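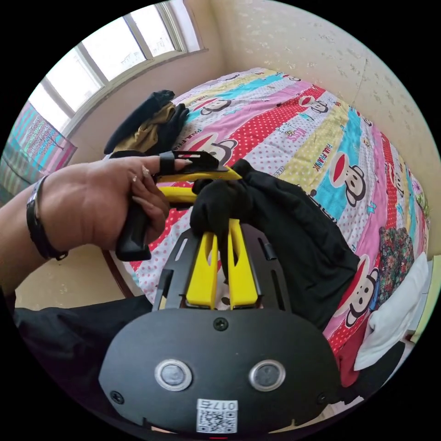
# Chapter 15: The Bed as a Work Surface

Most households own one large, flat, padded table and insist on sleeping on it. For the rest of the day it is where clothes go to be sorted, folded, argued with and, if the chapter goes badly, slept beside.

Chapter 14 dealt with the closet and the drawer. Here we take up the pile, by which we mean any group of garments that has left the dryer and has not yet arrived anywhere. The Halden household survey, which we will lean on heavily, collected 3906 piles from 131 homes. More than half were on beds. The Roltus method, popular in February and abandoned by spring, assumes a bare table at hip height. Few of the homes had one.
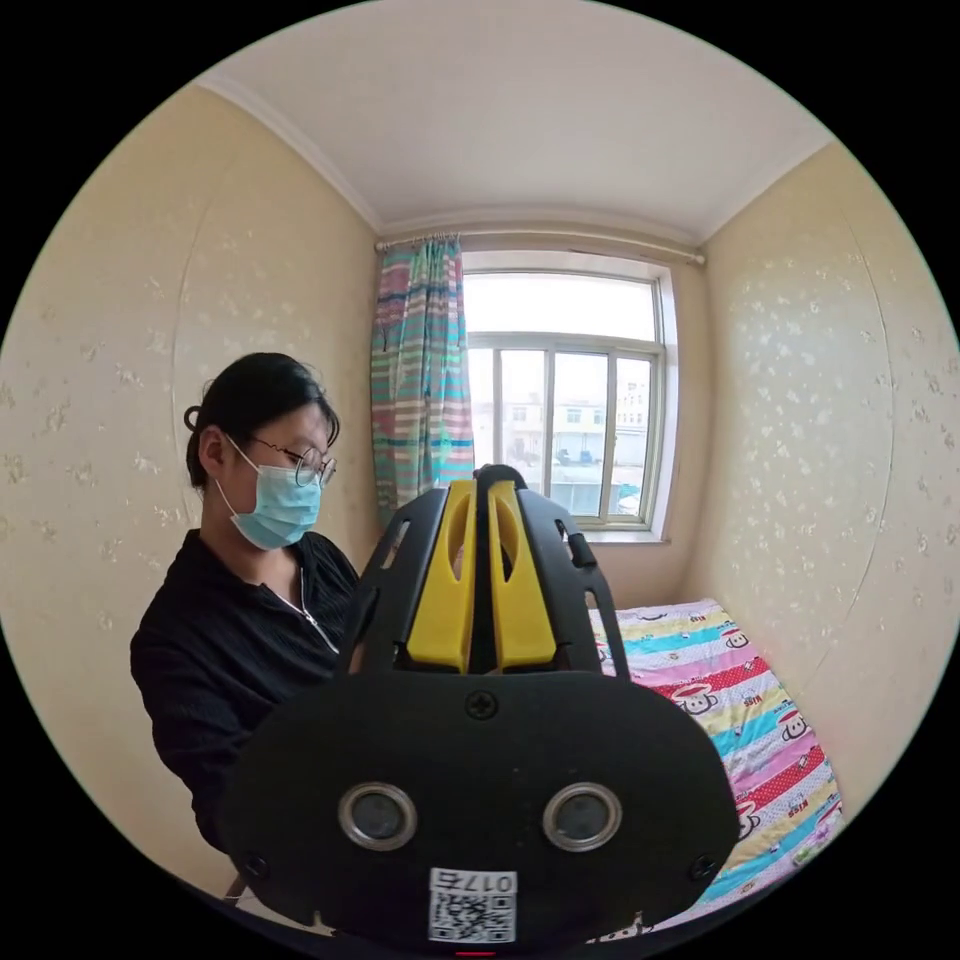 Folding is mostly a matter of where you look. Beginners watch their hands, then the clock, then the door. A better habit is to sit down in the bedroom, tip your head toward the job and stay there, as the woman in glasses and a light blue mask is doing. Dark shirts deserve this attention more than most, as their seams vanish in poor light and a sleeve can pass for a hem until the last fold.

Section 15.1 covers shirts and other soft tops. Section 15.2 covers the fitted sheet, about which Lenihan and Hultska disagree at length. Before reading on, fold 2 garments your usual way and set them aside. You will need them for Exercise 1, so please don't wear them.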